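Kondia toilet brush review: a flat head on a thin rod

Reading time: 2 min

I replaced our old bristle brush in December with the Kondia, a toilet cleaner with a round head on a thin rod. The old one held water, dripped across the floor and never looked clean after the first week. I have used the new one in both bathrooms for 5 weeks.

The head is the main difference. It is wide and fairly flat, so it sits against the side of the bowl where a bristle brush would only touch with its tips. On the slope down to the water it does a good job in a few passes. A ring left by hard water took two tries with cleaner and a short soak.
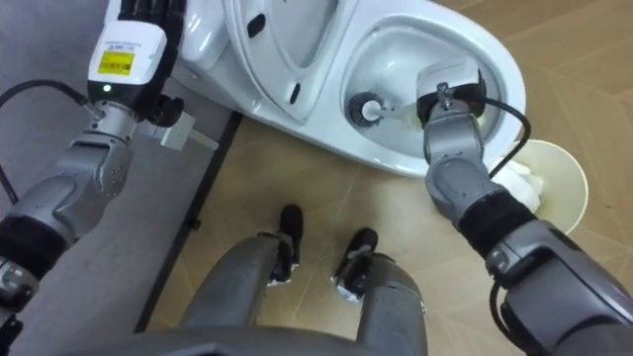 The Kondia head against the left side of the bowl, lid and seat up.

Under the rim it is less impressive. You have to turn the rod and work the edge of the head up into the gap, and on our older toilet the gap is too narrow for that. I still keep a small angled brush for that spot and use it every other week.

The rod is light and easy to rinse. It flexes if you press hard, and I would have liked it a little thicker. If you tend to lean on a brush, hold it lower down. It has not bent or cracked so far - I will update this if it does.

Cleaning the head takes less time than I expected. I hold it in the flush, tap it against the inside of the bowl and leave it to drip under the closed seat for ten minutes. It comes out with no paper stuck to it, which was my biggest complaint about the old brush.

I paid 23 dollars. The Lelia brush I had before was cheaper, but I was buying a new one twice a year. The Gruvar has a stiffer handle and does better under the rim, though its head is smaller and slower on the rest of the bowl.

Good for: smooth, modern bowls and weekly cleaning.
Less good for: narrow rims and heavy scale.

I would buy it again for the upstairs bathroom. For the older toilet I would get the Gruvar.

Related reviews
Gruvar rim brush, six months on
Lelia bathroom caddy
Hodoroagă descaling powder
Small trash cans for tight bathrooms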